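Maintenance notes: the right hand on Solon

December 2025

Solon returned to regular duty this month, and I wish to record how the right hand is now maintained. The previous procedure was written by Rostyslav Zhuravel in September and no longer matches the equipment.

The glove comes off first. The wrist screws are then checked with the small torque driver, working clockwise from the cable side. The connector is to be seated by hand and never with pliers. Any slack in the cable should lie out to the right, clear of the elbow.
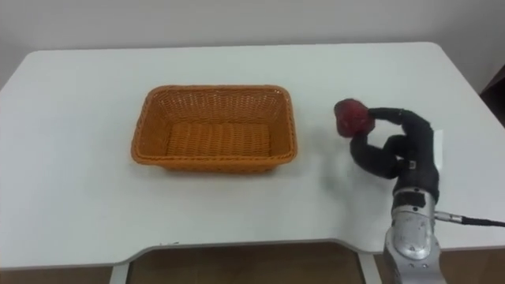
Thumb calibration is performed with the other fingers extended. Ratih Ngau prepared the present offset file, number 839, and it should be loaded before the arm is powered. File 110 remains on the controller for reference only and will be removed in due course.

The basket and the fruit serve as our standard check after any work on the hand. Three consecutive transfers are required before the log is signed. The basket is set with its long side parallel to the front of the table.

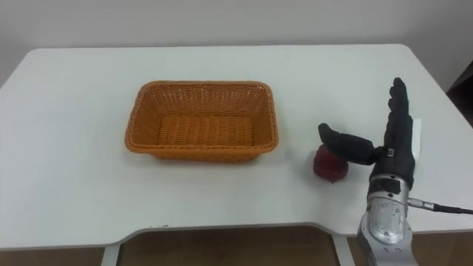

Replacement gloves are ordered through Chong under part 998. Njoroge Kirui holds the spare set, and requests should reach him in writing. I have asked Fasil Kumsa to review the left hand on the same basis, beginning with the thumb joint.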